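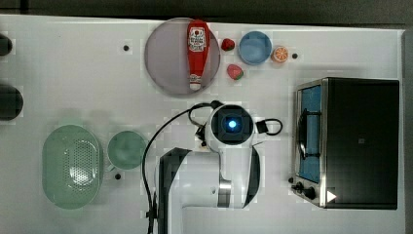 The practice table at Overari, with a ketchup bottle on the plate and a toaster oven at the right.

The ketchup is the problem this morning. It has been the problem since Friday, says Bohdan Pylypenko, and he says it in the tone other people use for a neighbor's dog.

We are in Clemetholm, on the second floor of a building that used to be a furniture showroom. Overari rents half of it. The company has six employees and one question, which it has been asking for three years: can a machine put a kitchen in order after people have used it? I came with the same question, but a more selfish version of it. I have two children and a small kitchen, and I wanted to know how long I must continue to do it myself.

Pylypenko is the person who decides what the arm must do each day. He writes the chores on a sheet of paper in the evening and tapes it to the wall. Today's sheet has four lines. Move the ketchup off the plate. Put the fruit in the bowl. Put the cup in the colander. Open the oven, plate in, close the oven. A child of five would finish the list before the water for my tea is hot.

The arm begins at a quarter past nine. It goes to the bottle, waits above it, turns its wrist a little and waits again. I count in my head and give up. Then it closes on the bottle near the cap, lifts, and the heavy end swings down. The bottle slides out and lands on the plate again with a flat sound.

"Yes," says Pylypenko. "Again."

What a person does with a bottle is more complicated than it looks. We take it in the middle, we feel in the first moment that one end is heavier, and we change the grip without a thought. The arm has learned to choose its place on the bottle from examples, and in most of the examples the bottle was standing up. A lying bottle is for it nearly a different object. Last month the team recorded 164 attempts with bottles on their side, in all directions, on plates and beside plates. The arm succeeded in 136 of them. I said that this sounds good. Pylypenko asked me if I would buy a dishwasher that breaks a glass every sixth time.

The fruit goes better. The strawberries are toys, and so is the half orange, because real fruit changes from one day to the next and then it is not possible to compare Monday's software with Thursday's. The arm takes the first strawberry beside the plate, carries it to the blue bowl and lets it go from quite high. It bounces one time inside the bowl and stays. The second strawberry takes longer, but it also arrives. With the orange there is a discussion. It is lying with the cut side visible, and the arm tries from one direction, goes back, tries from another direction and then carries it over as if it had never had any doubt.

I noticed that I was happy for it. Pylypenko says all visitors are, and that it is dangerous. People see one orange go into one bowl and they go home and tell their family that the robots are ready.

How ready are they? I asked this question in three places in the past weeks, and the answers depended very much on what the person was selling.

In a factory the answer is old and simple. At Emholm, a firm that packs glass jars an hour's drive from Clemetholm, there are arms that have lifted the same kind of jar from the same belt since before I had a driver's license. The shift leader there did not understand at first why I found this interesting. For her the arms are like the belt. They do one thing, the jar is always in its place, and a metal fence keeps the people out. If the jar is lying down, the line stops and a person comes with a hook. In a way the whole factory has been built so that the machine does not need to understand anything.

A home can't be built like this, or at least I don't want to live in it. At home the jar is in a different place every day, and sometimes it is open, and sometimes there is a sock beside it.

Between the factory and the home there is a wide area where the money is at the moment. Echevarría, which prepares cold meals for hospitals and trains, has been testing arms for one chore on the shop floor, putting the closed containers into crates. It is more difficult than jars, as the lids are soft and the containers come in several heights. The production manager gave me a careful number of sentences about it. The arms work during the night shift, she told me, when the speed is lower. In the day, people do it. She would like to use the arms also for washing the trays, but she has seen the demonstration and she isn't buying yet. Wet things are bad, she said. Wet and greasy things are worse.

I thought about this when I looked at the table in Clemetholm again, because the chores on Pylypenko's sheet are dry ones. There is no sauce on the plate. There is no pasta in the colander. He agrees immediately. The order of the work in his plan is first dry, then wet, then dirty, then dirty with people in the same room, and the last one he doesn't like to put a date on. A person in the room moves the cup while the arm is on its way to the cup. A person reaches over it for the salt. Today, when somebody at Overari goes near the table, the arm must stop, and so in a family kitchen it would be standing still most of the day.

There is also the question of force. Anything strong enough to lift an iron pan is strong enough to hurt a hand, and anything gentle enough to be always safe has trouble with the oven door. This brings us to the fourth line of the sheet.

The toaster oven is a real one, and Pylypenko chose it because of the handle. A door like this wants to be pulled along a curve. If you pull straight, the whole oven comes with you. For the first weeks this is exactly what happened, he says, and the oven traveled over the table like a small boat behind a rope. They could have screwed it down. He did not allow it, for at home nobody screws down the toaster oven, and he is afraid of all the little helps which make a demonstration beautiful and a product impossible.

At twenty to eleven the arm hooks the handle. The door opens, not completely, and the oven moves by perhaps the width of a finger. Then the arm goes for the plate, and stops above it. The ketchup is still there. It did not succeed with line one, and line four can't be done without line one, and the arm has no opinion about this. It waits. One of the engineers comes and takes the bottle away with two fingers, without a break in her telephone call.

I have thought about those two fingers many times since. They are the best description I can give of where we are. The arm has become really good at the pieces. It can recognize a cup that it never saw before, and this alone was considered very hard when I started to write about technology. It can learn a new movement in an afternoon if somebody shows it enough times. What it doesn't have is the small common sense that connects one piece to the next – that a plate must be free before it can go anywhere, that a bottle which fell two times should be taken in another manner, that the door is already open.

Some of this is coming. Overari is working on a second program that reads the list, watches the table and gives orders to the first one. I saw it for a few minutes after lunch. It noticed correctly that the bottle was in the way, and sent the arm to remove it. It then decided that the cup in the colander was a mistake and took it out again. The arm put it back. The program took it out. Pylypenko let this go on longer than was necessary, I believe for my benefit, and then he pressed the stop.

For the price I received three different answers on the same afternoon, and I will not print any of them. All were more than a dishwasher and less than a car. The company hopes to place the first arms in the kitchens of assisted living homes, where a slow helper is still a helper and where the cleaning can be done at night, when the tables are empty. A woman who can't lift her arms above her shoulders doesn't mind if it takes eleven minutes to clear her breakfast. I think this is the most honest market I have heard of in this industry, and also the most difficult, since there the plate will have egg on it.

For my own kitchen Pylypenko made no promise. He has a kitchen too, he said, and his arms at home are the two he was born with. When I left he was writing the sheet for the next day. The first line was the ketchup.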